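Folding notes: printed lightweights

Several readers of the Stastside household bulletin asked how to fold printed blouses and similar light tops so they hold their shape in a drawer. The method below suits drawers with an internal depth over 300 mm.

Lay the garment face down on a flat surface. A bed is acceptable, although a thick plush blanket lets the fabric sink and makes the first fold less accurate. Smooth from the neckline to the hem. Turn each side in to the centre line, sleeves included, then fold the hem up in thirds. The finished bundle should be firm enough to lift by one fold without opening.

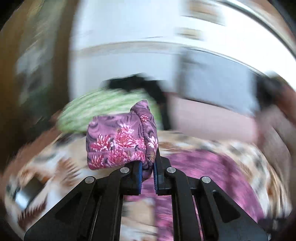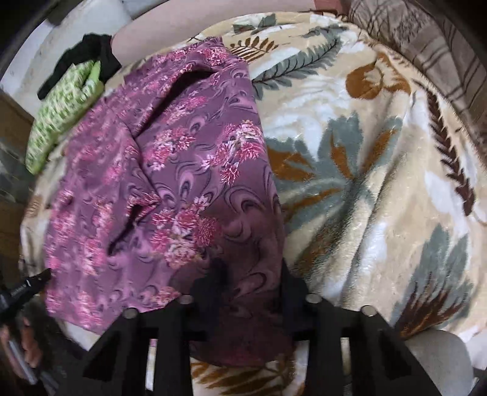
Purple floral fabric, folded in the first picture and lying across a leaf-print blanket in the second.

Busy prints hide creases - check the back under a side light before putting the piece away. Keep small dark items in a separate pile, as they are easily folded into a larger garment and lost.

For storage, the Plirnness divider set fits drawers up to 600 mm wide and leaves 40 mm of clearance above a standard bundle. The Cronin version is the same height but has no centre slot. Stand bundles on edge, folded side up, and leave enough slack to remove one without dragging its neighbour.

Both sets are held at the Nisent counter under stock number 994. Notes on knitwear will follow in October.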